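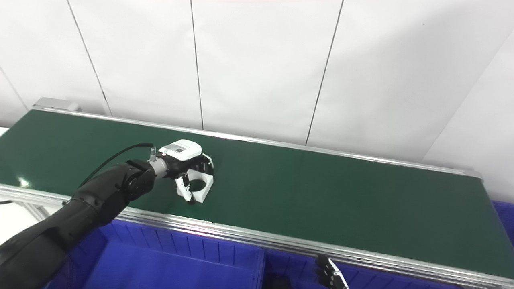
*Left gripper over the empty belt, bins below the near rail.*

# Checking a pick-from-belt result before you believe it

Most success rates published for conveyor picking don't survive a change of lighting. I include our own. The Hurard write-up gave 54 clean picks in a row, and I'd still want to know how many runs were thrown away before the counting began. What follows is the routine we use at Derkbridge to test a learned policy on a two-arm cell. It takes an afternoon and will probably spoil your best number.

## 1. Log a bare belt first

Clear the belt and let the policy run with nothing to pick. Record every gripper command. A policy that has learnt to look should mostly wait. One that has memorised its demonstrations will reach down at the usual spot and close on air -- ours did, 41 times, before we retrained it.

Watch for shadows too. A gripper throws a faint one on a green surface, and a camera-only policy may chase it. Switch a lamp on to one side and repeat the run.

## 2. Fix the scoring rule in writing

Decide what counts as a pick before you see any results. Ours reads:

- the item leaves the belt in one attempt
- it lands in the bin named in the trial sheet
- no one touches the arm, the item or the stop button

Anything else is a miss. "Nearly in the bin" is a miss. Edeltraud Kaufmann argued for half marks on dropped items and I still think she was wrong, though her version did make the curves smoother.

## 3. Shuffle the trials

Make the trial sheet with a script and stick to it. Start positions, item order and target bin should all be random. If the operator chooses where to put the next item, you are partly measuring the operator.

## 4. Run a dull baseline

Write a scripted picker: detect the item, move above it, close, lift. Give it the same sheet. With Sani's training set of 3717 demonstrations, the learned policy beat our script by 2 points, and I can't call that a result on a sheet this short.

## 5. Report the lot

Put aborted trials in the table with the reason next to each one. Give the belt speed. State which arm did the picking, and whether the other was powered.

The Hirkemmont method claims to handle bins moved between trials. I haven't managed to reproduce that. If you try it, move the bins by at least a full bin width, and keep the logs from the failed runs as well.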